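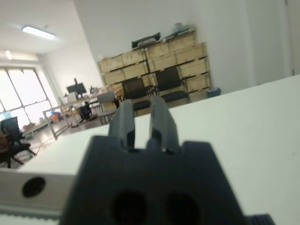 The white table, with the crates against the wall behind it.

I have been meaning to write about the table for a while. It came to us from Urquhart, a secondhand office place out past Narkden, and I paid 210 dollars for it plus 3 hours of my own driving. The shop wanted 242. I pointed out the gray smudges on the top and the man came down without much of an argument.

It has a smooth, matte top, and I like that more than I thought I would. The glossy desks we had at Wivden threw the ceiling lights straight back in your eyes. The smudges are another matter. I have tried dish soap, baking soda and one of those white sponges. The sponge did the most, but I was worried about rubbing a shiny patch into the finish, so I stopped.

There is a round hole in the white panel on the side. I take it to be for cables. So far nothing of mine goes through it, because my outlet is on the other wall. Elspeth Drummond, who has the desk across from mine, wants to turn the whole table around. I am against it — it took two of us all morning to get it where it is.

Then the crates. They are light plywood, stacked three to four high against the wall, and they were supposed to be gone by February. They came with the move from Zandstead. I unpacked the ones I needed and left the rest, and after a while people started putting things on top of them. There's a black bag up there on the left that I keep meaning to ask about.

I looked into shelving to replace them. A decent unit for that wall runs 500 dollars before delivery, and I would still have to find somewhere for the crates. Elspeth's idea is to turn them on their sides, screw them together and call that the shelving. I have the screws. I am less sure about the plywood, and I'd want to fix the top row to the wall before anybody put anything heavy in it.

For now I am going to empty one crate a week and see what is left. The first one is mostly extension cords and a box of hanging folders with the labels still on, if anyone wants them. The folders are letter size.

Posted November 2025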